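Rusgate Bench Mat, Large

Home / Workroom / Surfaces / Mats

It is a mat. We have tried for several years to write something grander at the top of this page and have given up. You put it on a table, you do your work on it, and when you are done the table looks the way it did before you started. People who have already ruined a table tend to understand the price right away.

The Rusgate is made for us by Brelex and comes in one blue. We did offer a green for a while. It looked like a pool hall and sold about as well as you would expect. 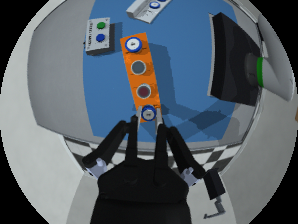 Orange on blue. Small parts are easier to find against a strong color.

What it is good for

Model kits, clock repair, soldering (with a heat pad on top, please), potting up seedlings, bookbinding, jewelry, and the kind of homework that involves glue. Shuzhen Jiang in our returns department uses hers for rolling dumplings, which we do not recommend and cannot seem to stop.

The top has a fine grain that keeps screws from wandering off. The underside grips most hard tabletops without leaving a mark. On a waxed surface it will slide a little, and you should either strip the wax or learn to work more gently. 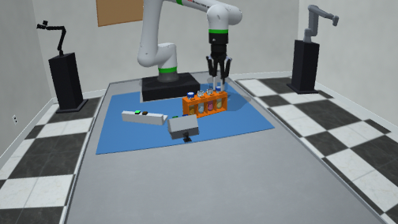 Cutting is a separate matter. The Rusgate will put up with a craft knife now and then, but it is not a self-healing mat and it holds a grudge. If you cut every day, buy the Rekum cutting board instead and lay it on top. The two were made to be used together, or at least we have told people so for long enough that the Rekum now comes in a size that fits.

Thickness and feel

The mat is 3 mm thick. We used to sell a 2 mm version, and Yichen Tian, who tests everything we stock by leaning on it for a week, said it was like working on a damp envelope. The thicker one lies flat from the first day if you unroll it with the curl facing down and leave something heavy on each corner overnight. Dictionaries work. So do paint cans, if you trust the lids.

Cleaning

Warm water and dish soap. For dried glue, wait until it is fully hard and peel it up with a plastic scraper. Acetone will take the glue off, and then it will take the blue off. Ink from a ballpoint usually comes out with rubbing alcohol – ink from a permanent marker is permanent, as the marker did mention. 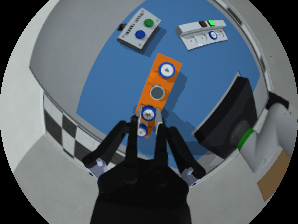
Do not put it in the dishwasher. We would have thought this was clear from the size of it, but Hongmei Zhong answers our phones and has asked me to put it in writing.

Ordering

Mats ship rolled in a cardboard tube with plastic end caps. Folding one to save on postage leaves a crease for life, so please do not ask. Orders for schools and clubs go through Van den Broek, who will send a bill instead of wanting a card number up front. Returns are fine within a month if the mat is clean. We get to decide what clean means.

Spare corner weights are sold separately and are, in our view, overpriced. See dictionaries, earlier. 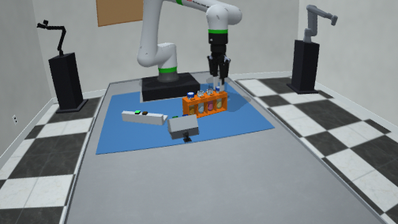 Rusgate, July 2021

Stock note: the large mat is back after running out in June. We ordered 3,000 and were sent 4,000, so there should be no shortage for a while, and Huiling Wei would very much like her half of the storeroom back. The small mat is still on back order. You can leave an email address at the counter or through the order form and we will write once, when it arrives, and then leave you alone.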